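Perguntas frequentes — mesas e tampos Zolisitz

Respostas rápidas. Se faltar alguma coisa, escrevam para a loja, respondemos até às 18h.

Que madeira usam?
Freixo ou bétula, maciço. Tampo sempre da mesma remessa, mas o veio varia de peça para peça. Não fazemos troca por causa do veio.

Quanto tempo demora?
Stock: uma semana. Por medida: seis semanas, mais em agosto (oficina fechada duas semanas). Encomendas para o Natal só até fim de outubro.

Fazem quadradas?
Sim. O modelo Trimdale é quadrado, lado à escolha. Mínimo 40 cm, e nesse caso é mesa de apoio, não de jantar. Acima de 110 já leva travessa por baixo.

Quanto custa a entrega?
Grátis acima de 600 euros no continente. Ilhas sob orçamento, peçam antes de pagar por favor. Entregamos à porta do prédio, subir escadas é à parte.

A madeira clara escurece?
Escurece, sim, sobretudo o freixo. Fica mais amarelada no primeiro ano. Quem quiser atrasar isso escolhe o óleo com pigmento branco, pedido na encomenda — depois de oleada com o normal já não dá sem lixar tudo.

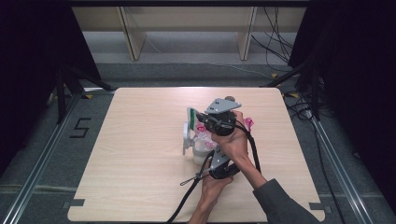 Tampo quadrado em madeira clara, veio discreto.

Óleo ou verniz?
Óleo por defeito. Risca mais mas repara-se em casa. Verniz mate tem acréscimo e quando estala volta para a oficina.

Como limpo?
Pano húmido, sabão neutro, secar logo. Nada de lixívia nem daqueles toalhetes com álcool. Óleo novo duas vezes por ano, camada fina, esperar 20 minutos e tirar o excesso.

Ficou uma marca de copo. E agora?
Lixa 240, sempre no sentido do veio, depois óleo. Se a marca for preta é ferro (tacho, lata) e aí só lixar nao chega, mandem foto.

O tampo empenou um pouco, é defeito?
Até 2 mm é normal no inverno com aquecimento ligado. Mais do que isso, reclamação com fotografia e o número da encomenda. Garantia de três anos, não cobre mesas postas no exterior.

Vendem só o tampo?
Vendemos. Referência 526 no catálogo, sem pernas e sem furação. Se já tiverem as pernas digam a distancia entre furos e furamos nós, sem custo.

Posso ver antes de comprar?
Na loja de Mirkport, só por marcação. A Ásdís Lund trata das visitas e das amostras. As amostras são grátis, máximo três por pessoa, portes por vossa conta.

Aceitam devoluções?
Stock, 14 dias, na embalagem original. Por medida não.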